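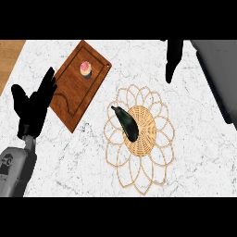 Saron Gidey was already in the headset when I dialed in, so the first thing I heard was her muttering at an eggplant. "Sorry, sorry," she said. "It rolled on me. Give me a second."

Gidey records demonstrations for Erkitz, a small outfit in Cestbridge that trains two-armed robots in a simulated kitchen. She moves her own hands, the robot's arms follow, and the software saves every bit of it. I'd pictured something like a video game (I was thrilled to be asked!), and she laughed at that. "A game wants you to win. I'm supposed to be boring. Same reach, nice and slow, then again from a bit farther left."

How many times is again? For the set she finished in March, 638 demos made the cut out of 900. The rest got tossed, mostly by her. "If I hesitate, the robot learns to hesitate. I had a whole afternoon where I kept pausing to scratch my nose."

She started out at Kurka, guiding a real arm by the wrist, and she still misses that a little. "You feel the weight. In here an eggplant and a cupcake feel exactly the same - like nothing. So I go by the shadows."

I asked which one she'd rather pick up. "Eggplant, any day. With frosting I get nervous, and it isn't even real frosting."

Then it was 2 o'clock and she had another batch to record, so I let her go. She was muttering again before I'd hung up.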